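November, 16:20. Repeat tile trials, Rocha paper, batch 2. Printed the small check at 200 and again at 295. Lines hold at 295, but the plum fills in where the motifs meet — ink limit still too high.

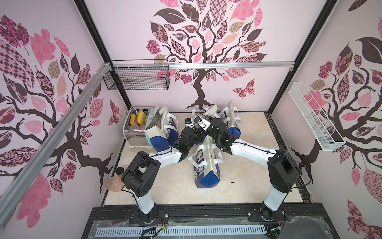 Pink ground drifts between rolls, so keep to one roll per wall. Large motifs hide the joins better than small ones. The tree mural, with a different pattern in each leaf, gives plenty of places to lose a seam. Gleice Andrade to recut the check tile before the Briltuvell order.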